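Werkstattbuch Flisance, Eintrag 07/09/2018
Thema: Farbechtheit der Wollproben, Charge 586 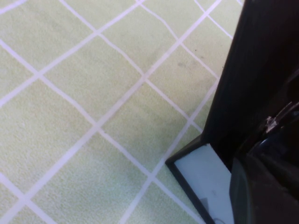

Heute habe ich die Lichtproben aus dem Fenster genommen. Sie hingen dort seit Juni, jeder Streifen zur Hälfte mit Karton bedeckt. Ich schreibe alles gleich auf, weil ich beim letzten Mal zu lange gewartet habe und dann die Zettel nicht mehr zu den Strängen passten.

Gefärbt wurde mit Reseda (getrocknet, Lieferung von Hetach) und mit Birkenblättern, die wir selbst gesammelt haben. Die Wolle kommt wieder von Restetti, zweifach gezwirnt, gewaschen. Gebeizt mit Alaun, eine Hälfte zusätzlich mit Weinstein.

Ergebnis Reseda: Der bedeckte und der offene Teil sind kaum zu unterscheiden. Bei Tageslicht am Nordfenster sehe ich einen kleinen Verlust in der Wärme des Gelbs, unter der Lampe sehe ich ihn nicht. Mit Weinstein ist der Ton etwas klarer, aber die Haltbarkeit scheint mir gleich zu sein.

Ergebnis Birke: deutlich schlechter. Der offene Teil ist ins Bräunliche gegangen, und die Grenze zum Karton kann man als scharfe Linie sehen. Für Kissen vielleicht noch brauchbar, für etwas, das am Fenster liegt, nicht. Das ist schade, denn der frische Ton hat allen hier besser gefallen als das Resedagelb.

Überfärbung mit Indigo: Ich habe drei Stränge Reseda kurz in die Küpe getaucht, um ein helles Grün zu bekommen. Der erste wurde fleckig. Der Fehler war mein eigener, ich hatte den Strang zu eng abgebunden und die Küpe ist unter den Bindungen nicht durchgekommen. Die beiden anderen habe ich mit lockeren Achterschlingen gebunden und vor dem Tauchen lange in lauwarmem Wasser liegen lassen. Sie sind gleichmäßig geworden. Tauchzeit war bei beiden dieselbe, trotzdem ist der letzte einen Hauch blauer. Ich vermute, dass ich ihn beim Herausnehmen nicht gut genug ausgedrückt habe.

Zum Waschen: Je ein Stück von jedem Strang zusammen mit weißer Wolle in Seifenlauge, 30 Minuten, ohne Reiben. Die weiße Wolle blieb bei Reseda und Birke sauber. Bei den grünen Strängen hat sie ein wenig Blau angenommen. Ich habe dann noch einmal gespült und wiederholt, beim zweiten Mal war fast nichts mehr zu sehen. Also müssen wir nach der Küpe länger spülen, als es in unserer alten Anleitung steht. Die Anleitung am Schrank habe ich mit Bleistift geändert, bitte nicht wegradieren.

Reiben: mit trockenem Baumwolltuch kein Problem. Mit feuchtem Tuch gibt der fleckige Strang ab, die beiden guten nur sehr schwach.

Noch offen ist die Frage mit dem Wasser. Die Werkstatt Shehu hat uns geschrieben, dass ihr Reseda viel kräftiger wird, und sie haben dort härteres Wasser als wir. Ich möchte darum eine Reihe mit etwas Kreide im Farbbad machen. Fünf kleine Gläser, in jedem die gleiche Menge Wolle, nur die Kreide ändert sich. Wichtig ist, dass wir sie alle zur gleichen Zeit aufheizen - sonst vergleiche ich am Ende die Kochplatte und nicht das Wasser.

Für die Reihe sind noch etwa 200 Gramm gebeizte Wolle da, im blauen Eimer unter der Spüle. Sie darf nicht austrocknen. Wer vorbeikommt, bitte das Tuch darüber anfeuchten.

Die Küpe habe ich nach dem letzten Zug wieder auf Temperatur gebracht und zugedeckt. Die Blume war klein und eher grau, die Flüssigkeit darunter gelbgrün. Ich glaube, sie braucht vor dem nächsten Färben Ruhe und nachher ein wenig Reduktionsmittel, aber nicht beides am selben Tag.

Die Streifen liegen jetzt im Ordner, immer offener Teil nach rechts. Die Birke bekommt einen zweiten Versuch mit jüngeren Blättern, dafür müssen wir bis zum nächsten Frühjahr warten. Reseda bei Hetach nachbestellen, diesmal den größeren Sack.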